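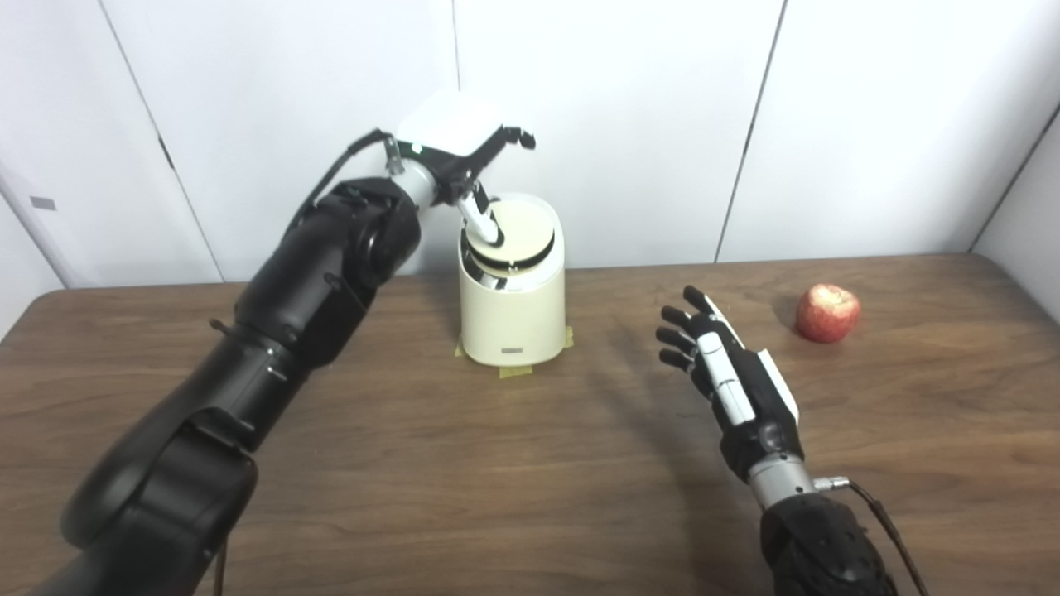
What is the Hollum open day? It is a public demonstration of two-armed household robots, held each June at the Stolero works in Hollum.

Reading time: 2 min

The Hollum open day is an annual event at which Stolero, a maker of robot arms and hands, shows its machines carrying out kitchen and table tasks in front of visitors. Admission is free but must be booked. The edition of 2021-06-21 admitted 400 people in groups of 40.

Background

The event grew out of private visits arranged for buyers. Stolero opened these to the public after it moved into the former Borberg dairy, where the old packing hall gave enough floor space for several work cells side by side. Local schools were given the first places, and general booking followed.

Format

A visit lasts 60 minutes. Groups pass through the assembly shop, the test room and the demonstration cells. Staff explain each task before it starts and take questions once the arms have stopped. Visitors remain behind a floor line while the motors are live.

Demonstrations

The table demonstrations use a pair of arms fitted with multi-fingered hands. Objects are ordinary household goods, among them a lidded canister appliance and an apple. Yellow tape is stuck to the wooden tabletop around the base of the canister. The hands have black fingertips and white covers, and the wrists carry silver collars with cable connectors.

Lid handling is treated as a separate exercise from lifting. A fingertip placed badly on a lid can tip the whole appliance, so the approach is made at low speed and the contact force is limited. Fruit is used for grip trials, as its shape and surface differ from one piece to the next.

Two methods of control are shown. In the first, an operator guides both arms directly. In the second, the arms follow a program known as Majumder, which was written at the works and plans the movement of each arm separately before checking the two paths for collisions. A failed attempt is normally repeated from the start position.

Reception

Of the visitors who returned a comment card in 2021, 53 asked for longer sessions at the table cells. The most common complaint concerned noise in the assembly shop. Stolero later moved the spoken introduction to the entrance hall.

This site uses cookies to remember your reading settings. Accept or manage cookies.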